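Minutes of the monthly meeting, Municipal Equipment Group
Friday, 10:00, meeting room 2 at the Zusent depot

Chair: Oi-ling Yen
Minutes: Kourosh Bagheri

1. Opening
The chair opened the meeting and the agenda was accepted. The minutes from September were approved with one correction: under item 4, "rear brush" should be "side brush".

2. Sweeper for the pedestrian streets
Kourosh Bagheri informed the group about the trial of the Kondodex compact sweeper. The machine was driven for 18 working hours, mainly in the old town and at the bus station. The drivers are satisfied with the turning circle and with the view from the cab. The water tank is small for the long route, and the driver must return to the depot to fill it. Cormier has sent an offer which includes two sets of brushes but not the winter equipment.
Decision: Cormier is asked for a new offer with snow plow and sand spreader included. The answer should be available before the next meeting.

3. Loader no. 219
The hydraulic pump of the loader was repaired again. The workshop thinks that the machine can manage this winter, but it does not recommend to keep it longer. Oi-ling Yen reminded that the replacement was already moved once in the budget. It was discussed if a used loader could be enough - opinions were different, and no decision was made.

4. Depot storage and small items

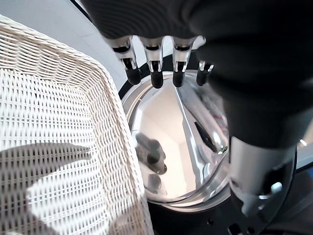
White woven basket, seen from above.

The shelves beside the wash hall will be marked again, so that gloves, filters and hand tools have their own places. Every shift is asked to return the keys to the cabinet at the end of the day. Two keys for the trailer lock are still missing.

5. Maintenance software
The trial period of Plundero ends soon. The mechanics find the service reminders useful, but the drivers have difficulty to enter the engine hours on the phone. Oi-ling Yen will ask the supplier for a short training at the depot, maximum 10 persons at a time.
Decision: the trial is continued by one month if the price stays the same.

6. Other matters
The gate on the north side closes too fast for vehicles with a trailer. Kourosh Bagheri will contact the installer.

7. Next meeting
Same room and same time. The chair closed the meeting at 11:25.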